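Chapter nine of Bratlow is up

April 2020

Chapter nine went up last night. It runs over 3000 words, the longest so far, and most of it is Orathai Yimyam and her brother-in-law arguing in the ferry office. I cut the funeral. It may come back in chapter eleven, or I may just have somebody mention it.

Harvey Beaudoin read the draft and said Orathai forgives him too fast. I agreed and added 2 pages where she doesn't answer his letters. In March I had her leaving for Yensuk by now, but she isn't ready to go – she still has the keys to the shop.

Whiteboard and marker in the first one, the whiteboard and a tray of markers in the second.

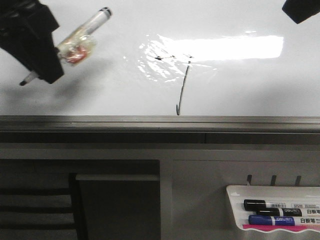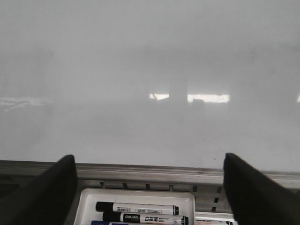 The other change is the name of the river. It was the Fleseo in the early chapters and I kept typing Ulik by mistake, so now it's the Ulik everywhere. If you spot an old one, leave a comment with the chapter number.

Chapter ten is told by the brother-in-law. I have 84 lines of it in a notebook and no ending. Expect it in a couple of weeks.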